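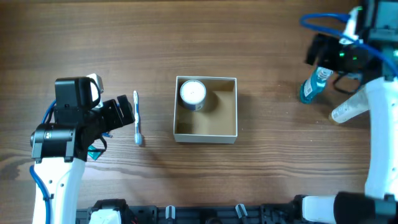
Figure 3. Table layout for the toiletry box: open carton, round container, teal bottle, tube and toothbrush.

3.2 The toiletry box

Of the four packing jobs in the study, the toiletry box gave the widest spread of results. The job itself is short. A square carton stands open on a wooden table, the toiletries lie around it, and everything has to end up inside. The carton has no dividers and no lid in use, so the order of packing and the place of each item are left open. We took the item list from the overnight kits that the Stoltent shelter hands out on arrival, where the same kind of box is packed by hand every Saturday.

We recorded 128 packings in total. In 103 of them all items were inside the carton at the end and none stood on top of another. The remaining packings were kept in the data set and coded by the type of fault, following the scheme of Skinner, as described in Section 2. Across all four jobs the coders marked 1,218 separate placements, and each placement was coded twice, once by Pereyra and once by Camenzind. Where the two codes differed, the coders met and settled on one.

Round and squat items caused little trouble. A wide container with a flat base can go down in any corner and stays where it is put, and it was often the first thing in. Once it stands in a corner, though, it takes away two stretches of wall that a tall item could have leaned on. Packings that began with the round container therefore tended to end with the tubes in the middle of the carton.

Squeeze tubes were the hardest items to place well. A tube standing on its cap has a small base and a wide, flat top, and it rises above the rim of a low box. 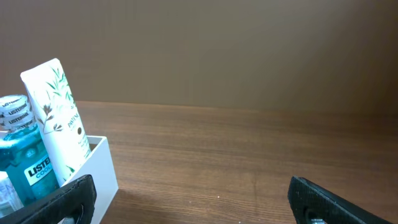 We coded a tube as upright if it stood without being held, even when it leaned to one side, and as fallen if its long side touched the floor of the carton. A bottle next to the tube helped in most cases. For this reason we also noted the nearest neighbor of every tube, a measure that the Skorkus manual leaves out but that proved easy to code.

Mouthwash bottles fell between the two groups. They are heavy for their size when full and stand well once down, but they need a free patch of floor. When a bottle was packed last, it was sometimes set on top of the toothbrush. We coded this as a stacking fault, although the packers we spoke to at Stoltent do not mind it. 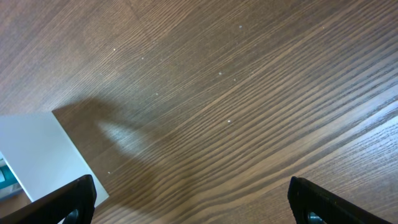
3.3 The cutlery tray

The second job used the Traron tray, which has five fixed slots. Unlike the carton, it leaves no choice of place, and only the order was coded.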